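The woman who sorts the tubes at Hondudell has done the job for six years. Before that she packed orders for a nursery supplier in Claltuvham. She asked that her name be left out of this and said the work was more interesting than she was.

The tubes hold coloured water. They go into practice kits for high school science programs, and last year 1201 kits left the building. She checks the colours, tightens the caps and sets each tube in a rack before it's packed.

"You learn to do it by the cap first," she said. "The cap is what you see from above. The liquid you check second." 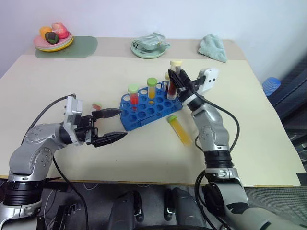

Racks were a sore point when she started. The old ones were wire and tipped over if you bumped the bench. She asked for plastic and waited until September of her second year to get it. The blue rack she uses now has rows of round holes, and she likes to work with it turned on an angle. Tubes with yellow liquid get green caps. "I don't put a tube in until I've looked at it lying down," she said. "If the cap's crooked, that's when you'll notice."

She buys the food colouring herself, from Memon, and keeps the receipts in an ice cream pail. Red is the one she runs out of. A darker red takes almost twice the drops, and she has tried mixing in a little green to stretch it, with poor results.

"It went brown. The teachers would have been fine with it, but the sheet said red."

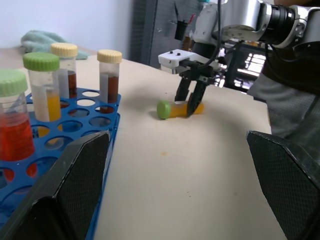 The sheet is a single page taped inside a cupboard door. It lists 54 colour and cap pairings, most of them no longer made. She has asked Zullar, the print shop across the road, to set a shorter one in larger type.

Asked if she ever gets tired of it, she thought for a while.

"My shoulders do. I put the radio on after lunch."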